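The Pouring Shift
What happens to a drinks lab when the arms take over the dull part

Nosipho Ngubane used to pour for a living. Thursday mornings, mostly, and any other morning the schedule fell apart. Can, cup, write it down, next one. By lunch her wrist hurt.

Now she stands at a desk at Hamgate, the test shop where Jetton put in its first arms last November, and watches.
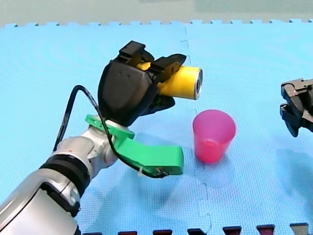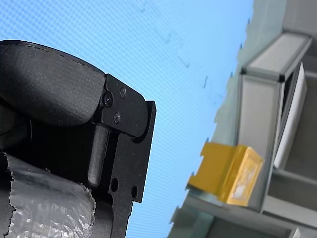
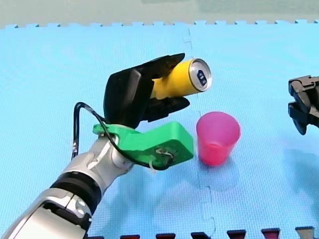 Yellow can, pink cup, blue mat – the first and third pictures have the job in them.

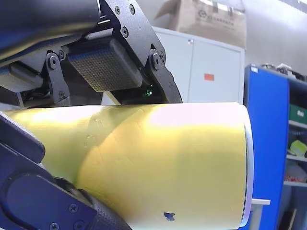 What the job is now

Less pouring. More fixing. Ngubane sets up the trials, checks the grip, logs the misses. The pay went up a little. So did the typing, which she hates.

"I know what a bad pour sounds like," she says. "They don't have a column for that."

Her old bench mate Bheki Oosthuizen moved to shipping. Didn't ask to. He was offered a training place and turned it down, says he was 10 years from retiring and didnt want homework.

Management's numbers: 500 pours in a good week by hand, 1208 in the best week since. Byung-chul Yang, who runs the floor, is careful with that second one. Best week, he repeats. There was also a week when the target was 1000 and they stopped on day two.

Who gets called

Nights are the sore point. Before, the lights went off at six and that was that. Now a stalled arm sends a message and somebody's phone buzzes at dinner. Karabo Visser took the first month of calls and then asked for it in writing – hours, rates, who covers who. It took untill spring to get a page everyone would sign.

The page is taped up by the door. Ngubane has the next turn on call, then Yang.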